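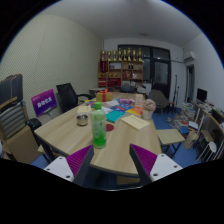
A table ought to be cleared every evening, down to the bare wood, or you will never sit at it again: so ran a reader's reply to my last column, and I've been arguing with it in my head ever since. I do see the appeal. My aunt in Ornley kept hers like that, and you felt guilty putting down a teacup!

But I love a table with things on it. Leaflets fanned out where someone has been choosing between them, a booklet or two, a present with a red ribbon and a proper bow, dusty-pink flowers in a white pot. You look at a table like that and want to pull up a chair and start reading (I always go for the leaflets first, even the dull ones).

Drawers are where paper goes to be forgotten. When we moved to Follwood I emptied the old dresser and found 48 leaflets in it, among them one for a garden open day at Matheson that I'd have adored, three summers gone. Had it been lying by the flowers I'd have gone, and probably come home with far too many plants.

And wrapped things should be out where people can see them! Half the pleasure of a present is walking past it for a week. My mother hid ours on top of the wardrobe until the very morning, and I still think we were robbed.

I'll give my reader this much: there has to be room for a plate. Push the pile back a bit at supper, leave the flowers where they are, and carry on.

Last updated: October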